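**Re: Handicap limit for the Overgaard Cup?**

**Tülin Soylu** wrote:

Good evening everybody. I am a member at Clivthorpe for two seasons now, and I would like to ask about the Overgaard Cup in August. The notice in the clubhouse says the limit is 13, but last year players with higher handicap were allowed if they played off the forward tees. Is this rule still valid? I practise my putting every evening and I would be sorry to miss it.

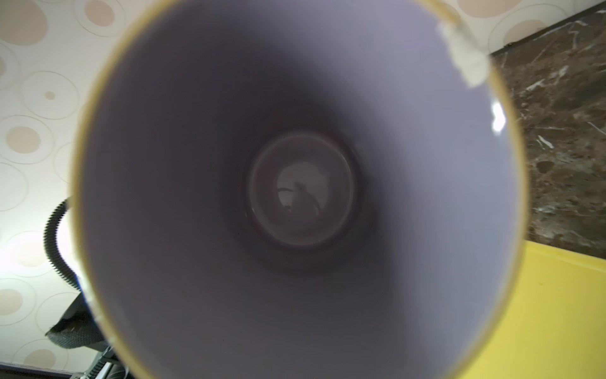 Also I don't understand the tie rule. The notice says "countback", but the starter told me it is a play-off on the 2nd hole.

**Matúš Kolář** wrote:

Countback. The play-off was only for the old format. And the limit is a real limit this year, sorry. I think it is a good change, the rounds were taking more than five hours.

**Giang Mạc** wrote:

I disagree with Matúš. Slow play does not come from the handicap. The slowest group last year was three low players who walked around every putt from both sides. If you want faster golf, put the tees forward and tell people to play ready golf.

Tülin, write to the office before the draw is made. They sometimes keep places in the second flight.

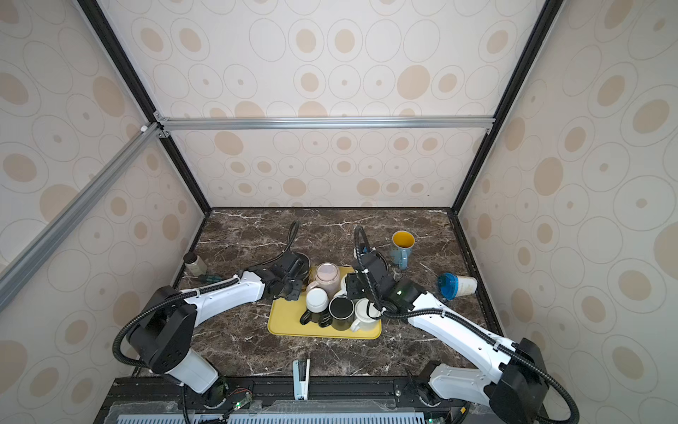
Ruben Van Loon: The second flight is full already, I asked at 4 pm. There is a waiting list, and I am on it.

**Matúš Kolář** wrote:

Giang, from the white tees there is a 400 metre par four into the wind. It is no pleasure for a high handicap, and the group behind has to wait.

**Giang Mạc** wrote:

So let them play from the forward tees, like last year. This was my point.

**Tülin Soylu** wrote:

Thank you all. I will write to the office tomorrow and ask for the waiting list. Ruben, I hope we both get in.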